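Kestska Building Users Group
Minutes of the meeting held 2019-11-05

Present: Valdemar Nørgaard (chair), Gerasimos Tsolakis (minutes), representatives of Buvico and Sotelo
Apologies: Lalau

1. Minutes of the previous meeting
Approved with one correction. Under item 4, "supply air" should read "return air."

2. Heating and ventilation
Buvico reported that the control valve on the north riser was replaced in August. The return temperature on that riser has been stable since then. The south riser still shows short cycling in the early morning. Buvico attributes this to the position of the outdoor sensor, which gets direct sun on the east wall. The sensor will be moved to the north wall and the log reviewed over 2 weeks.

Sotelo asked whether the ventilation schedule on the second floor could start one hour earlier. Buvico has no technical objection. The change adds fan run time, and the cost will be shared by floor area under the existing formula.

Action: Buvico to move the sensor and adjust the schedule.

3. Room use and bookings
The shared rooms on the second floor remain bookable in half-day blocks. G. Tsolakis noted that bookings made by phone are not always entered in the calendar. From now on only calendar entries count. Tables are to be returned to the standard layout at the end of each block.

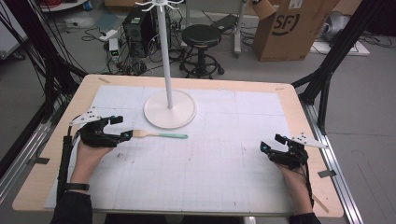
V. Nørgaard proposed a limit of 9 open bookings per tenant. Sotelo asked that recurring bookings count as one. Agreed with that amendment. Lalau to be informed in writing.

Action: G. Tsolakis to update the booking rules.

4. Electrical
The residual current test of the second floor distribution board is overdue. Buvico will carry it out outside office hours. Power to the wall outlets will be off during the test. The corridor lighting is on a separate board and is not affected.

5. Budget
The maintenance reserve stands at 2000. Buvico's quote for the sensor work is 100, excluding cable. Approved. The cable will be charged at cost.

6. Other business
Sotelo reported that the bicycle room door does not latch when closed slowly. V. Nørgaard to have the closer adjusted.

The date of the next meeting will be circulated with these minutes.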